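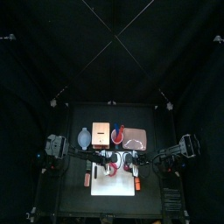
Thread on what I've been doing since February, for people who keep asking what "collecting data" means as a job.

I record demonstrations for a two-arm setup. A person drives both arms through a task, the arms and the cameras get logged the whole way through, and that's one episode. Then you reset the table and do it again.

The current batch is called Dana. Kitchen and household things on a dark table. A pale cutting board in the middle, a cup with a blue utensil and a red one in it, a light wooden box, and some smaller pieces beside the board.

Count as of this afternoon: 518 episodes kept. 67 thrown out. I keep the thrown-out ones in a separate folder with a note on each, so we can go back if we change our minds about what counts as bad.

Of the 67, 27 were my fault in the dullest way. I started recording before I had the arms back at the start pose. The first second of the episode is then me tidying up, and the model will happily learn to tidy up too.

The rest are a mix. Dropped pieces, a camera that skipped, a few where I forgot which instruction I was supposed to be following and did a different one very well.

On drops: I used to throw out every one. Now I keep an episode if I dropped the piece, picked it up again and finished. Henok Hailu talked me into that. His point was that the arm is going to drop things when it runs by itself and it ought to have seen what to do next.
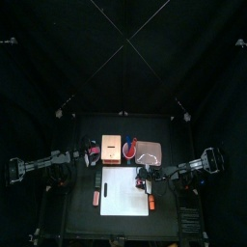 Resets take longer than the episodes do. If everything goes back to the same spot each time, the model learns the spot. So we have a sheet of layouts, 51 of them, and I work down it. Each layout says which side of the board a piece goes on and which way it points.

I tried doing it without the sheet for a while, just moving things wherever. Then we plotted the positions and I had been using the same small patch of table nearly every time. People are bad at random. We went back to the sheet.

Some things I watch for while driving:

Both grippers near the middle at once. They can get in each other's way, so I decide before I start which one goes first.

Speed. When I'm tired I go slow, and slow episodes have long stretches where nothing moves. Those get trimmed later, but I'd sooner stop and have a coffee.

Hesitating above a piece. If I hover while I think, that hover goes in the data. I look at the table first, make up my mind, then start.

We use black curtains around the table. It keeps light from the windows off it and keeps me out of the background. The last batch, Gashaw, was done without them, and you could tell the time of day from the video. Fine for some purposes, but it made comparing morning and evening runs a pain.

Someone asked whether the instruction text matters. Yes. Every episode gets one line, written before the recording. "Put the orange piece on the board." Short, and the same word for the same thing all the way through. In Gashaw we had three names for one bowl and it took me two days to fix.

Someone else asked if it's boring. Parts of it. Around the tenth layout of the morning I stop thinking about my hands, and that's when I do my best episodes. Radio on, door shut.

Tools: the recorder is Todulbridge, our own, not public. It writes one file per episode and refuses to save if a camera stream is missing. That check was added after we lost most of an afternoon to a loose cable. Review happens in Weltwood, also ours, which is really just a video player with a keep button and a toss button.

I review my own episodes the next morning, never the same day. Same day I remember what I meant to do and I let things pass. The next morning I only see what the arm did.

Next up is finishing the layout sheet a second time with the left and right arms swapped, so whatever the left one did, the right one does. I'm slower with the right. We'll see how the toss folder looks after that.

If you run a similar setup and have a better way of doing resets, please reply. I'm on layout 27 and my back hurts.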